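Printed t-shirt feels like cardboard after washing, can I save it?

Stirnside3352
Gray tee, colorful print across the chest, washed maybe 8 times. The gray part is fine. The printed part now stands up by itself. I've tried fabric softener, then more fabric softener. Is there a fix, or do I own a placemat?

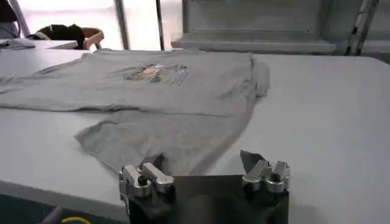 Mrema
Stop with the softener. It leaves a coating, and you've been adding coats. Turn the shirt inside out, soak it in cool water with a cup of white vinegar for 2 hours, wash cold, hang it up. My dryer manual brags about 220 minutes of timed heat and I've never met a print that enjoyed any of them.

Unport_
buy a new shirt

Danstead
Vinegar worked on mine, mostly. If the ink itself has gone hard you're stuck with it. Do NOT iron straight onto the print. I now have a very artistic iron.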